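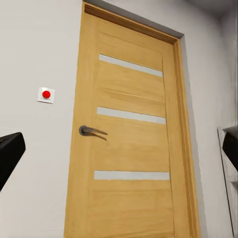 Checking a rural plot at Sisay before you reserve

1. Ask the seller for the plot number and the registered plan. Plot 185 is listed at 2572 square metres. The usable area after the stream setback is 2377 square metres.

2. Walk the boundary with the plan in hand. Corner pins are painted on the Gurkura side only, so bring a tape for the others.

3. Request the water letter from Emitz. A letter for the whole farm does not cover a single plot.

4. Drive the access track in the wet season if you can. The last 2 km are unsurfaced.

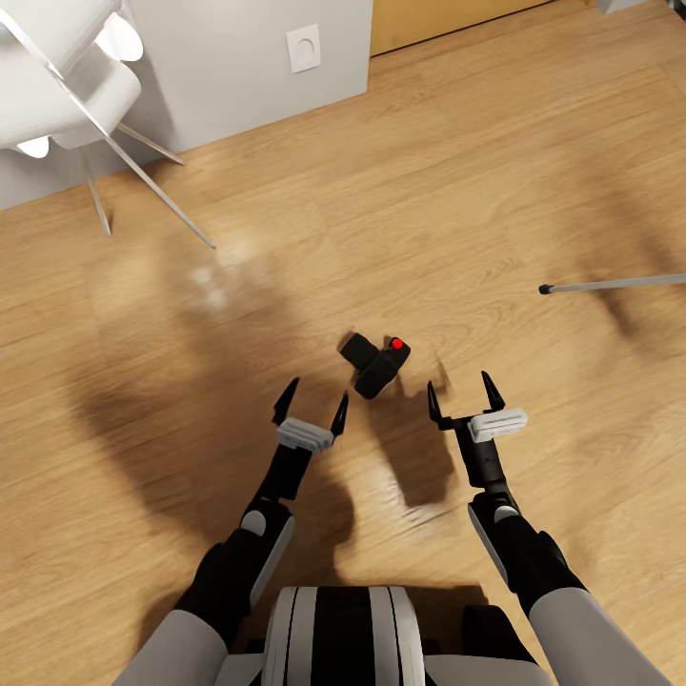 Light oak plank floor, with a small black object near the middle.

5. Send the signed reservation form to Maya Twal at Fetidell. Forms received after noon on Wednesday are dealt with the following week.

6. Keep the stamped copy. The notary will ask for it when the deed is drawn up, along with the plan and the water letter.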